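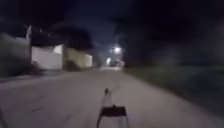

The road at night, with the white wall on the left side

Night Streets, Gallery 4
Kennedy Lane and the streets near it

I moved to this part of the town in August, and since then I walk in the evening almost every day. In daylight these streets are not special. There are walls, bushes, some building work, and cars which look for a place to stop. After dark I like them much more, and this small gallery is from there.

The long view comes first. The road is narrow and it goes straight to a bright point far away. I like how pale the surface becomes under the lights, and also the dark streaks on it, which I never notice when I go to buy bread. After the white wall comes a beige one, a little lower, and along the foot of both there is a dark strip of shrubs. My neighbours say the lane was once much longer and went down to the old Skarora mill – I could not find a map which shows this.

The second view is less tidy, but for me it is the more interesting one. When people build or repair something, the street changes its shape for some weeks, and you must learn again where to put your feet. I have a weakness for such corners, and in the older galleries you will find many of them. 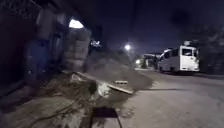
Sand and dirt beside the block pillar, with a long pale plank near the lower edge

The lamp above the pillar is very strong, but only a little of its light falls on the blocks.

Gallery 5 will be from the Rider Street side. Prints are possible for most of the views – please write to me by the contact page.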